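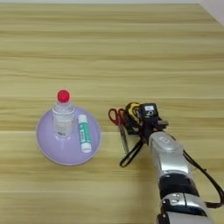

Ternureo opens registration for its refill network to small cafés and guest houses

Wekura, January. Ternureo, the company that operates drinking water refill points in shops, libraries and sports halls, announces today that small cafés and guest houses can join its network. Until now the network was open only to public buildings and to shops with more than one branch. From this month, any business which serves food or offers rooms can register, also if it has only one tap and one member of staff.

The network has at present 1,263 refill points. With the new registration, Ternureo wants to reach 1,696 points before the end of next winter. The first places that joined during the test period are situated in Wekura and in the villages along the lake road, where visitors have often asked for drinking water outside the opening hours of the shops.

"We received many letters from café owners who were already filling bottles for people and who asked us for a sticker for the door," said Rhys Tuhiwai, head of partnerships at Ternureo. "Our rules did not permit it. It was a rule from our first year, when we were three persons and could not visit so many addresses. Now we have changed it, and I am glad that we can finally answer these letters with yes."

How it works for the business

A café or guest house fills in a form on the Ternureo website. The form asks for the address, the opening hours, the position of the tap and the name of a contact person. Within two weeks the business receives a call from the regional office, and after this call a visit is arranged. During the visit the tap is checked and a water sample is taken. The sample is examined by the laboratory Laskowska, with which Ternureo has worked since the beginning of the network. When the result is good, the place appears on the map on the next morning at 6 a.m.

The business does not pay for the visit or for the first water test. There is a yearly contribution of 70 euros, which covers the repeated test, the door sticker and the place on the map. Guest houses that are open only in the summer season pay half of this amount. It is possible to leave the network at any time by sending a short message to the regional office, and the contribution for the months not used is given back.

Businesses are free to decide at which hours they offer the refill. They can also decide if they wish to serve only still water or sparkling water as well. The only fixed condition is that still tap water must be given without payment, to customers and also to persons who do not buy anything.

A new tap for narrow counters

Many small cafés have told Ternureo that the standard tap is too wide for their counter. For this reason the company has asked the manufacturer Jelier to develop a narrower model. It has a higher neck, so that tall sports bottles fit under it, and a small grid which can be taken out and washed with the dishes. The tap can be connected to an existing cold water pipe by a local plumber, normally in one morning.

Jelier will deliver a first series of 1,000 taps. They can be rented or bought. Cafés that already have a suitable tap do not need the new one, and the regional office will say this clearly during the visit.

"The work on the neck took us the longest time," said Rhys Tuhiwai. "With the first version the water came too strongly and the sleeves of the staff became wet. We tested it again in our own kitchen in Wekura for many weeks, and my colleagues were very patient."

What changes for users

For the people who use the map, almost everything remains the same. The map stays free of charge and can be used without an account. New is a filter with which users can choose between public buildings, shops, cafés and guest houses. Also new is the possibility to see if the entrance has a step. This information was requested very often by parents with prams and by users of wheelchairs, and for the existing places it will be added little by little until the spring.

Users can report a closed or broken refill point directly in the map. Such reports were until now sent to the main office. From this month they go to the regional office, which can telephone the place on the same day.

Refill with any clean bottle is possible at all places in the network. Ternureo also sells its own steel bottle, but it is not a condition for using the taps. Staff may refuse a bottle if it is visibly dirty or if its opening is damaged.

Registration and information evenings

The form is available from today. For owners who prefer to ask their questions in person, Ternureo will hold information evenings in its office in Wekura, each time at 7 p.m. The narrow tap will be shown there and can be tried. A place can be reserved by telephone or at the reception desk. Owners who come from further away can ask for a conversation by video.

About Ternureo

Ternureo plans, installs and looks after refill points for drinking water. The company has its main office in Wekura and works with local plumbers in all its regions.

Contact for the press

Rhys Tuhiwai, Partnerships, Ternureo, Wekura. Photographs of the narrow tap and a list of the participating cafés are sent on request.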